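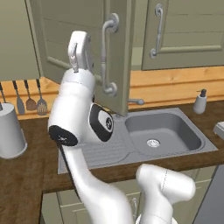

Harkitura, 24th September

Chapter 4: Keeping House Accounts

My old neighbor Ieva Kazlauskienė kept her household book in pencil, and when I asked why, she laughed and said that groceries have a way of changing their minds. I have thought of her often while writing this chapter — she never studied bookkeeping, and yet she could tell you what the family spent on soap in any September you cared to name. 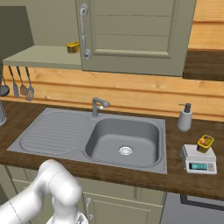

She wrote things down the same evening, before the receipts wandered off, and that one habit will carry you a good deal further than any clever method I can teach you. We'll begin with a month in which she spent 742 on the house, spread over 13 entries, and sort them together, slowly, with plenty of room for second thoughts.
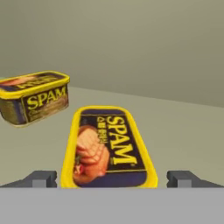

4.1 Fixed and Changing Costs

Rent stays put from month to month. Food seldom does, so we give it a column of its own.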